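Apr 30, 2025 - bench notes, tool sort

Started on the hand tools finally. Been putting it off since December. Goal is one box that goes out on the Colberg jobs and comes back with the same stuff in it. Last time it came back with somebody else's tape measure and no cutters.

Box: keeping the black one with the two clear-top compartments in the lid. Looked at the Fustska roll bag too but it's no good for pliers, they slide out the open end. Lid compartments are for small stuff only. Fuses one side, ring terminals the other. NOT mixed screws again please. Took me 27 minutes to pick those out.

Pliers go in the bottom, flat. Needle-nose and the slip-joints both stay. Checked the pivots, needle-nose a bit stiff, one drop of oil and worked it in. Slip-joint fine in all positions, grips ok.

Drivers are the mess. Yellow/black ones all look the same from the handle end so you pull the wrong one every time. Idea is to put a paint mark on the butt end, red for cross, none for flat. Not done yet, paint pen is dried up. Added to the Breder order (no. 1198) along with 3 spare bit holders. 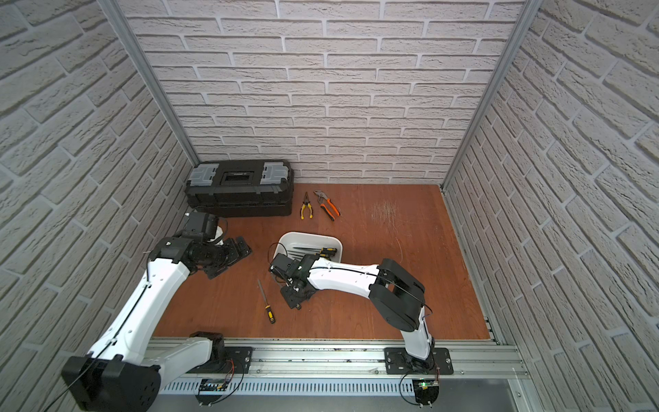
Toolbox, both pliers, white tray and drivers on the wood floor. Sort in progress.

White tray is the "in use" tray from now on. If you take a tool out it goes in the tray when you put it down, not on the floor, not on the box lid. Then at the end of the job tray gets emptied back into the box. Tried it this morning and I broke my own rule inside of ten minutes so we'll see. Ribs in the bottom of the tray are good, thin shafts are easier to pick up than off a flat surface.

Wood floor panel is getting scratched, mostly toward the back right of the middle. Could lay a mat down but then the tray slides arond. Leave it for now.

Still to do:
paint pen, mark driver ends
label for box lid, 18 mm tape
cutters - ask at Siriwan if theirs has our sticker on it
write the contents list and tape it inside the lid, short one, one line per tool

Stopped at lunch, box not packed yet. Dont put it in the van.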